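**Ticket: white cable on the perforated plate keeps going intermittent**
Status: open, watching
Site: Corkimgate, bench room
Opened: March

**Reported**

Signal on the white cable drops out for a second or two and comes back. Started after the plate was shifted along the bench to make space for the Rikberg cabinet. The reading goes to zero, stays there, then returns to the right value with no drift. No error on the logger apart from the missing samples.

It happens more in the afternoon than the morning. I don't put much weight on that because more people are walking past in the afternoon.

**Setup**

- Dark perforated metal plate, screwed to the bench at the corners
- Gray clamp assembly on the plate
- White cable with a red end, coming down to the clamp
- Vainio junction box under the bench
- Logger on the shelf, sampling every 500 ms

Nothing in this list was changed when the plate was moved, as far as the bench notes go. The notes only say "plate moved, all reconnected, OK."

**First pass**

Restarted the logger. No change.

Swapped the logger channel from 2 to 7. Dropouts followed the cable to channel 7, and a known good lead on channel 2 ran clean for the whole morning. So the logger input is fine and I've put it back the way it was.

Checked the junction box. Opened the lid, pulled each wire by hand. One of the terminal screws took a quarter turn but the wire under it was not loose. Tightened it anyway. Dropouts continued after lunch, same as before.

Continuity from the junction box to the far end of the cable: good with the cable lying still. Good with the cable flexed at the box end. Lost it twice when I moved the part that comes down over the plate.

**Second pass**

Took the cable off and laid it out straight on the bench. Ran continuity while bending it a short length at a time, starting from the box end. Nothing for most of the length. I got one short break close to the red end and then could not get it to do it again in another 20 minutes of trying.

Cleaned the contact with alcohol and a lint-free wipe. There was a little gray dirt on the wipe. Refitted.

Ran overnight. Logger shows 8 dropouts, all of them before the building heating shut off. After that it was clean until people came in.

I read that as vibration or somebody leaning on the bench. It could also be temperature. Put a thermometer on the plate the next night and the plate hardly moved between heating on and heating off, so temperature is low on my list.

**Plate and clamp**

Went over the mounting since the trouble started with the move.

Corner screws on the plate: three tight, one finger loose. Tightened. The plate does not rock now. I could not say for certain that it rocked before.

Clamp screws: all tight. Clamp does not slide or twist by hand.

The spare screws in the drawer are not all the same thread. Somebody has mixed two bags together. A wrong one will start in the plate, go in a turn and then bind. If it binds, back it out and get another one. Do not force it, we already have a chewed hole at the back edge from that.

I sorted the drawer while I was there. The ones that fit the plate are in the bag marked PLATE. The rest are in a jar on the windowsill and can go in the scrap if no one claims them.

**Cable run**

Before the move the cable came in level along the bench from the left. With the cabinet in the way it has to come from overhead and drop to the clamp. That puts its weight, or part of it, on the end. Tugging gently on the overhead part while watching the live reading gave me a dropout on the third tug. Supporting the cable with a finger just above the end and tugging the same way gave nothing in ten tries.

That is the best evidence so far. I think the fault is at or just inside the red end, and the new run is what shows it up.

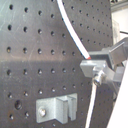
*Photo: Corkimgate bench log, plate and clamp*

The curve down to the clamp is smooth and there's no sharp kink in it, so I left the route alone and only dealt with the weight. Don't pull the slack out to tidy it up. A straight, tight run will load the end more than the curve does.

The larger hole in the lower left part of the plate is not damage and doesn't need reporting again. Two people have asked. It does not take the regular screws. Scratches on the upper part are surface marks and can be ignored too.

**What was done**

1. Tied the cable to the overhead rail with a hook and loop strap, leaving a loose loop between the strap and the clamp.
2. Marked the cable at the strap with tape so any slipping will show.
3. Put a sign on the cabinet asking people not to run other leads over the same rail.

Ran for two days after this. One dropout on the first day, at 4:10 p.m., when the cabinet door was being rehung. None on the second day. Tape mark had not moved.

**Parts**

Replacement cable requested from Golten. They asked for the length and I gave them the old length plus some 500 mm, to cover the drop from the rail. Waiting on a delivery date.

If the replacement comes without the red end, do not cut the old one off to reuse it. Send it back and ask again. The old cable should be kept whole until the new one has run for a week. I'd like to open up the end and look at it after that.

**If it drops out again before the new cable arrives**

Look at the tape mark first. If the cable has slipped through the strap, pull enough back through to restore the loop and tighten the strap.

If the mark is where it should be, write down the time and what was going on in the room, and leave everything else alone. Please don't reseat the end. Every time it gets reseated we lose track of whether it was the contact or the cable.

If the signal goes and stays gone, swap to the spare lead on channel 2 and add a note here with the time of the swap.

**Still open**

- New cable
- Chewed hole at the back edge of the plate, needs a tap run through it or a cap put over it
- Bench notes to be updated with the overhead route, they still show the old one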